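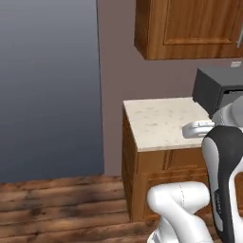
Plonden Cell Rules Pack, order no. 3782

Rule set for checking arm movements in simulated kitchens before they are run on hardware. Contains 153 rules in 14 groups, covering reach, speed near worktops, clearance to wall cabinets, gripper force and stop behaviour.

Each rule gives a limit, a test method and a pass mark. Limits may be tightened by the user but not relaxed. A changed limit is written to the log with the name of the person who set it.

Supplied as plain text files, for use with Nereck 3 or later. Site licence covers up to 14 workstations.

Revised 05/03/2018: gripper clearance is now measured from the fingertip. Re-run any test passed under the old method.

Technical contact: Oona Niskanen, Plonden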